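How an Open Office Is Put Together

By Tova Baumgartner
September 6, 2025

An office is a place where people work at desks. In an open office, most of the desks share one big room with few walls. A floor plan is a drawing that shows where everything in the room goes. The planner draws it before any furniture is moved in.

Open space is divided into zones. A zone is an area with one main use, such as working, meeting or waiting. 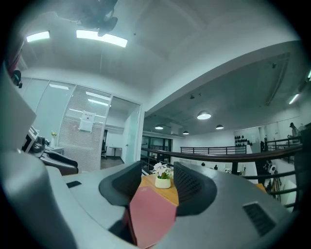
Glass walls separate a room from the space next to it and still let light pass through. Clear glass lets you see in. Frosted glass has a rough surface that scatters light, so shapes behind it look blurry. Horizontal blinds do a similar job on the front of the glass office, behind the white reception desk – each one is a row of thin slats, and tilting the slats changes how much light gets past. Blinds can be opened again later. Frosting stays the way it is.

Some offices have a mezzanine. This is a floor that covers only part of the space, so a person standing on it can look down at the level below. The open side needs a railing. A railing must be tall enough that people cannot tip over it, and strong enough to hold if someone leans on it.
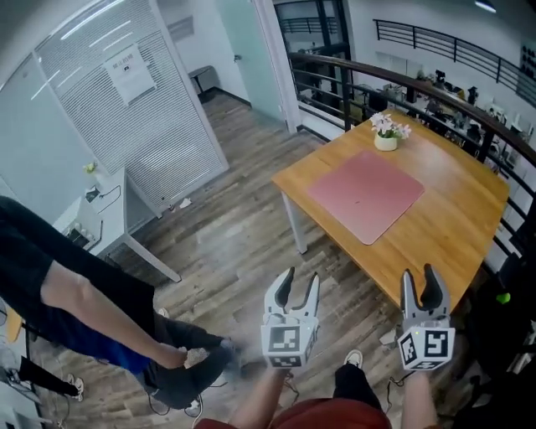
Small tables are useful on a floor like this. A square table has four equal sides, so it can be turned without changing the space it needs. Metal legs can be thin and still carry a load. Wood makes a flat, hard top – a mat can be added to protect it from scratches.

Plants are usually the last item on the plan. Artificial flowers need no water or sunlight, but they do collect dust and have to be wiped.

© 2025 Varkosier. Contact us. Back to top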